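Pirden: a word list for kitchen and household talk

Hi, and thanks for stopping by! Pirden is a small word list of the things people say to each other at home, mostly in English with some Swahili mixed in the way my family mixes it.

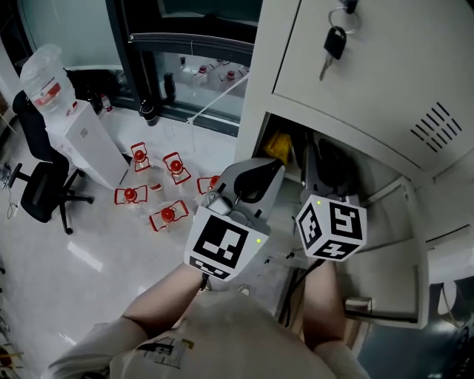
I started it because I was tired of spelling checkers telling me my aunt's shopping notes were full of mistakes. They aren't mistakes, they're just how she writes! So I began typing the words up in a spreadsheet, then Gladys Lyimo sent me hers, then Gladys Sang sent me hers (yes, two Gladyses, and I'll use last names below so you know who did what), and at some point it got too big to email around.

What's in the folder

words.csv – the main list, one word or phrase per row
notes.csv – longer comments that didn't fit in a cell
pairs.csv – words that get mixed up a lot, side by side
old/ – the first version, kept for anyone who built on it

Columns in words.csv

word: as the person wrote it, capitals and all
plain: my best guess at the everyday spelling
lang: en, sw or mix
room: kitchen, yard, wash or any
who: initials of the person who sent it in
sure: 1, 2 or 3, where 3 means I'd bet my lunch on it

The room column was Tumaini Waweru's idea and I fought it for ages, but it's the one I use most now. Sorting by room is so handy when a word means one thing by the stove and something else by the clothesline. If a row says "any", that can mean it fits everywhere or that I forgot to ask. Sorry! I'm going through those bit by bit.

How the words got here

Most came from shopping lists, chore lists and notes left on doors. People typed up their own and took out names and phone numbers before sending them to me. I read every row again before adding it, and if something still looked private I left it out. There's no audio and there are no full messages, only single words and short phrases of up to 11 words.

Beatrice Ondieki checked the Swahili side and fixed a lot of my guesses. Where she and I disagreed I kept both spellings and put her reason in notes.csv, and her reasons are usually better than mine. Eimear Ó Flaithearta wrote the little script that finds doubles. It lives in a separate project called Nindden and you don't need it to read the files.

Using it

Open the files in whatever you like. They're saved as UTF-8, with commas between the fields and quotes around anything that has a comma inside. If you get odd symbols in the names, your program is guessing the wrong encoding, so pick UTF-8 by hand when you import. I've loaded it in Pota for sorting and that went fine, apart from Pota turning "1/2 cup" into a date (fix: set the word column to text first).

Please don't use it to grade anyone's spelling. I mean it! The whole point was to stop doing that.

Things I know are wrong

The yard words are thin, and nearly all of them are from one family. The wash words lean hard on Sang's list, so if she says "the blue soap" you'll see it all over the place. Plurals are a mess. A few rows have the wrong initials from when I sorted one column without the others – if one of them is yours, tell me and I'll change it.

Changes

Version 3, 21/01/2023: room column added, pairs.csv split off from the main list, 20 rows dropped at the sender's request.
Version 2: Swahili check by Beatrice, new "sure" scores.
Version 1: the spreadsheet, more or less as it was.

Sending me words

Open an issue with the word, what you mean by it and where in the house you'd say it. You don't have to fill in the other columns, I'll do that. I plan to do the next big tidy in June, and anything that comes in before then goes into version 4. Small fixes go in whenever I have a free evening.

License

Free to use, copy and change, with a mention of Pirden and the people named above.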